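Redshirt year and the four game rule, how does it count?

Posted by Parkano in College Football Help
November 28, 2024

Hello all. I follow college football since two seasons only, so please excuse if this is a basic thing. My nephew is a freshman linebacker on a small Division I team. He has played in four games, but in one of them he was on the field for 2 plays, only on the kickoff. Now the coach wants to use him on Saturday. Will he lose his redshirt year? And do the spring game in April and the practices count also? I have read 74 comments in another thread and they do not agree with each other.

Gounder
561 posts
Yes, the game with the kickoff counts. One play is the same as a full game for this rule. If he already has four and he enters on Saturday in a regular season game, he has used the season. The spring game is not a game against another school in the normal case, so it does not count, and practices never count. He can practice the whole year and travel with the team and still keep the redshirt. My advice is that he asks the compliance office of the school before Saturday. They have the participation report from every game, and it is better than what the family remembers from the stands.

Stimetti
90 posts
I think it is only if you play in more than half of the season?? It was like this for a friend of mine but he had a knee injury, so maybe it is other rule.

Gounder
561 posts
Stimetti, you are thinking of the medical hardship. It has its own limits and the injury must be documented by a doctor. For a healthy player it is the four games.

Also to Parkano, dressing for the game does not count. He can wear the uniform and stand on the sideline for the whole evening.

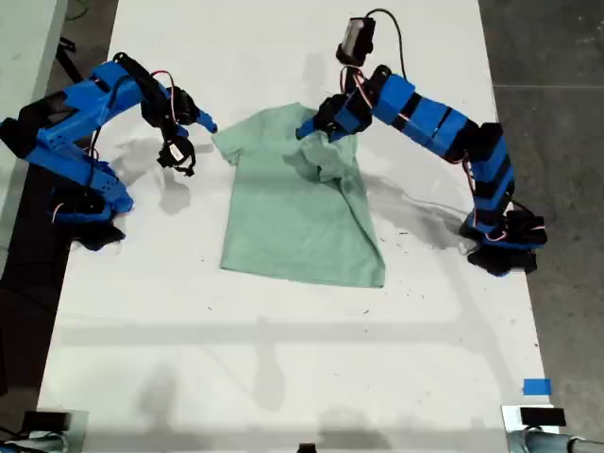
Mint-green T-shirt on a white table, right sleeve side lifted.

Parkano
Thank you Gounder, this is very clear now. I will tell him to call the office tomorrow morning, if they are open on the holiday weekend.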